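Section 5: Setting Your Starting Weight

Vuson will offer you a goal weight the moment you open it. Skip that screen. The app knows nothing about you yet, and its guess is only a guess.
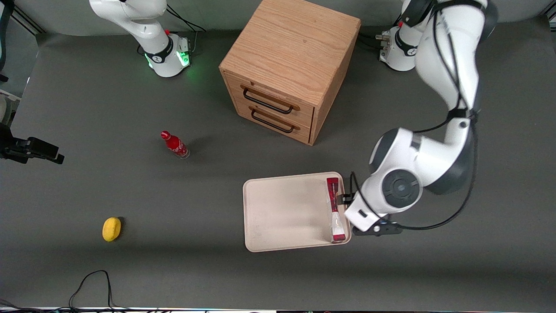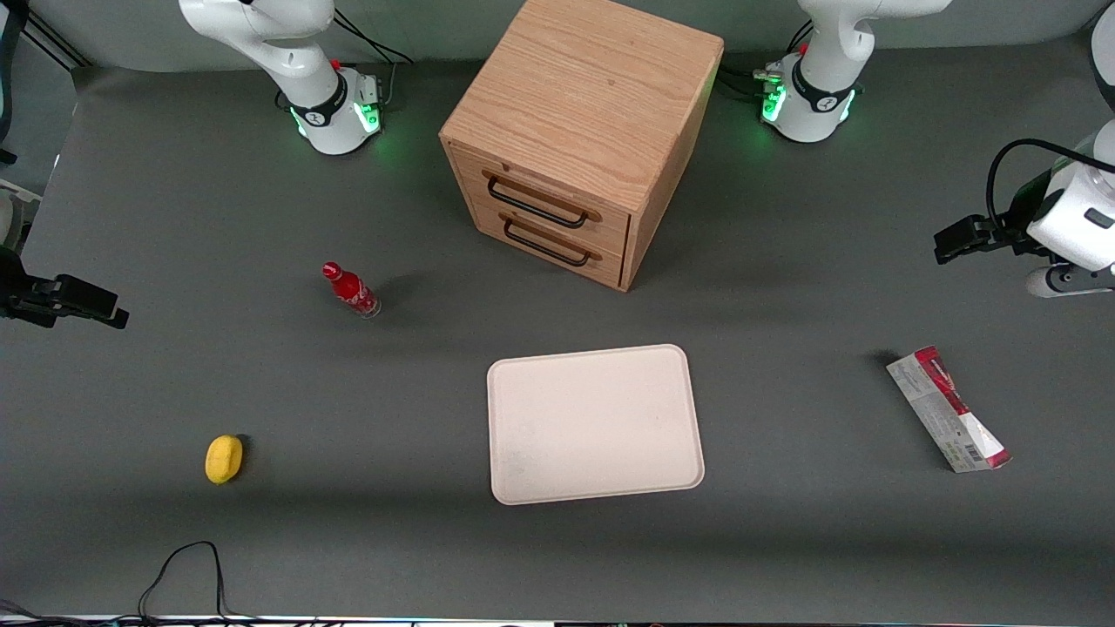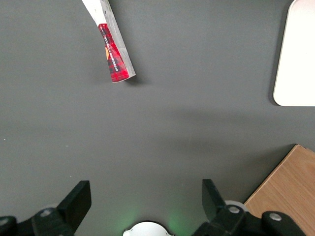 1. Put the scale on a hard floor. Carpet throws the reading off.

2. Step on barefoot, before breakfast, and wait for the number to stop blinking.

3. Open Profile, then Baseline, and type the number in yourself. Auto-sync is supposed to do this – check it anyway.

4. Repeat for 8 mornings. Vuson averages the readings and drops the highest and lowest.

5. Pick a weekly target. Leave "Fast Track" off.

Note: The body fat figure is an estimate. It can move from one morning to the next when you haven't changed at all. Seidu Quaye, who tested this version, turned it off under Display and didn't miss it.

Caution: Do not use the calorie target if you are pregnant, under 17, or have ever had an eating disorder. Talk to your doctor first. The "Coach" messages are automatic and no one reads your replies.

To start over, hold Reset for five seconds. Your old readings stay in History for 30 days.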